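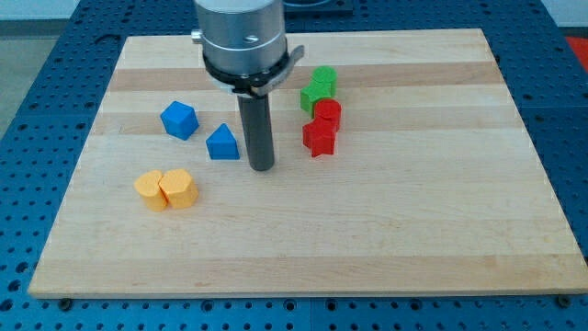 Board of light wood strips on a work table

Harnetti Cutting Boards — Frequently Asked Questions

Which oil should I use?
We recommend food-safe mineral oil. Please do not use olive oil or sunflower oil, they become rancid after some weeks and the board starts to smell.

How often must I oil it?
In the first month, once a week. Later it is enough when the wood looks dry and pale.

Can it go in the dishwasher?
No. Wash it by hand with warm water and a little soap, and let it dry standing on its edge.

My board has bent a little. Is it ruined?
Usually not. Lay it with the hollow side down on a damp towel for one night. If it is still not flat, write to Aranka Kelemen in our repair shop.

Do you sand old boards?
Yes, also boards from other makers. The price is 9 euros for the small size. We cannot sand boards with a metal handle.

How long is the guarantee?
Two years for the glue joints. Knife marks are not included — they are normal use.

Where can I buy?
In our Virág shop, or by e-mail. Orders over 100 euros are sent free of charge.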